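Gripper halts with force fault on stacked plates

Groreo
Our two-arm cell halts with fault 884 whenever the gripper closes on a stack of plates. 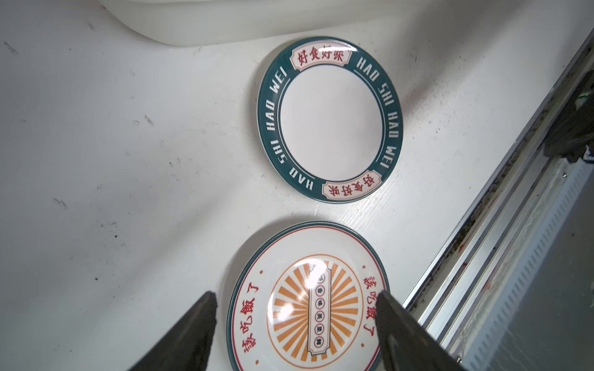
Single plates do not trigger the fault. The force limit is set to 30. Is it safe to raise it?

Harahap
Please do not raise the limit. Ceramic may chip under load. Reteach the grasp height first. 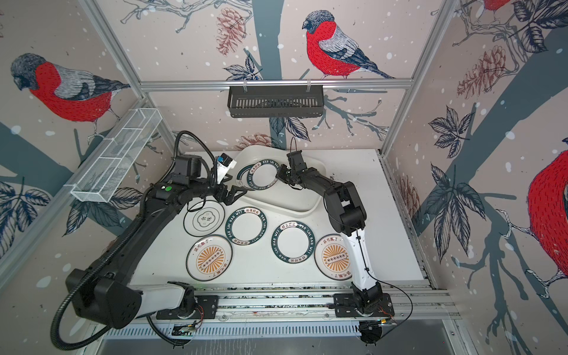
Both arms should be stopped before anyone reaches inside.

Nilto
We had 1065, not 884. A restart cleared it.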